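Brurham Community Boards > Home & Tech > Computers

Topic: Is it worth doing up an old office PC or should I just buy a cheap laptop?

lakenska_lil
14 May 2020
Hi all, hoping someone can talk some sense into me. My lad needs something for school work at home and we've been sharing my work laptop, which is driving us both up the wall. I've been offered an old Dell tower for nothing, but it has no memory, no drive and possibly no processor either (the chap wasn't sure!). My brother says take it and fill it with second-hand bits. My sister-in-law says buy the cheapest laptop in the supermarket and be done. Budget is 325 at the very most and I'd love to spend less. He mostly does essays, video lessons and a bit of that block coding thing.

Darragh Ní Mhurchú
Take the tower! Old office machines are brilliant for this. I did two last September for my nieces and the pair came in under 100 all in, with a monitor from the charity shop. They're dull to look at but you can get into them without breaking your nails, and every part is on the auction sites for pennies.

oldsolder
I'd be more careful than Darragh. Free isn't free if you have to buy a processor, memory, a drive and a copy of Windows, and then find the power supply's had it. Has it got a monitor, keyboard, webcam and wifi? Video lessons need three of those. Price the whole lot up before you say yes.

lakenska_lil
No webcam, no wifi, no monitor. We have a keyboard somewhere. Oh dear.

Octavio Yáñez
A USB wifi stick is cheap enough but webcams are daft money just now, if you can find one at all. You can use an old phone as a webcam though, there are free apps for it and my daughter's used hers for weeks. As for the monitor, have you got a telly with a spare HDMI socket? Check what the tower has on the back before buying a cable. I've bought the wrong one twice.

Darragh Ní Mhurchú
If you do collect it, get the side off before you spend anything. Look for the processor first, then the memory. I've got one open myself at the minute:

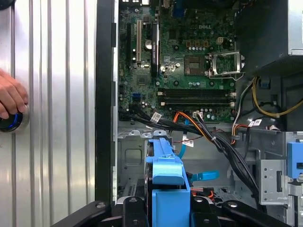 The Dell with its side off. No processor in the socket and nothing in the two memory slots.

So for mine it's a shopping list of at least two things before I even think about a drive. Get the exact model number off the case and search for that plus "supported processors". Don't go by whether it looks as if it fits – same socket doesn't always mean the board will run it. And keep your fingers and your sleeves well away from the pins!

oldsolder
Good advice on the model number, I'll give you that. I still think it's a lot to ask of someone who only wants their laptop back.

Patricio Alarcón
Sorry but I'm with the sister-in-law, sort of. Not the supermarket one though, those are painfully slow and you'll be cursing it by Christmas. Get a refurbished business laptop. Webcam, wifi, screen and battery all in one go, and most places give you a year's warranty. I paid 180 for mine three years ago and it's still going.

Darragh Ní Mhurchú
And when the screen goes on it, Patricio? With a tower you swap the one bit that's broken.

Patricio Alarcón
Then I'll buy another screen, they're not made of gold. She needs it for lessons now, not after a fortnight waiting for parcels.

Uriel Sosa
Could you do both? Get the laptop for school, take the tower anyway and let him build it up over the summer. How old is he? Mine was 11 when we did our first one and he still bores his gran with it.

lakenska_lil
He's 12 and he'd be over the moon. I'm going to ask about refurbs at Triltari tomorrow, and I've told the chap I'll have the tower too. My brother is unbearable already. Darragh, can I message you about the processor once I've got the model number?

Darragh Ní Mhurchú
Course you can! Send me whatever's on the sticker.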